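I caught her on a Sunday in July, at the kitchen table of the Tusham flat where she runs Skaso, her clothes mending business. "I was going to do 5 a week," she told me. "Last year it was 869!" 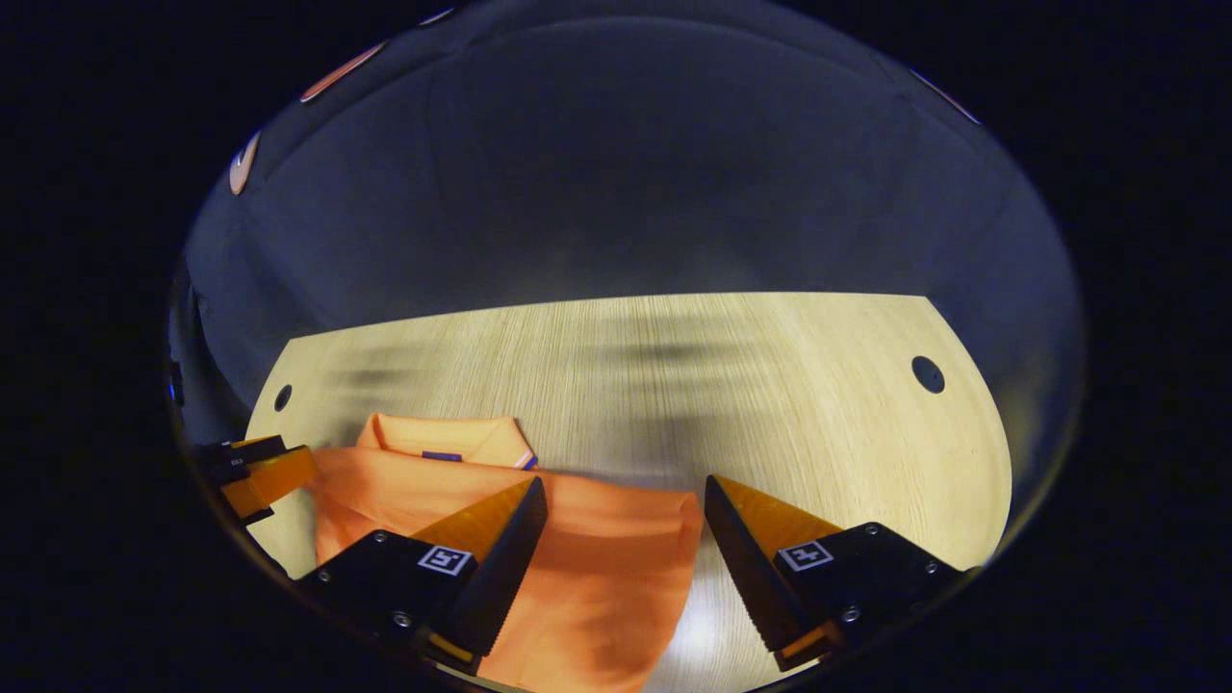
What she charges

Nine pounds for most jobs — zips cost more. "People will pay it for a shirt they love," she said, pouring me more tea. 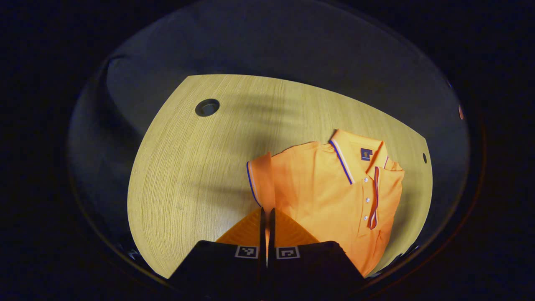 And she does mean love. One customer posted a school jumper from 600 miles away. "I nearly cried, and then I had to find the right wool."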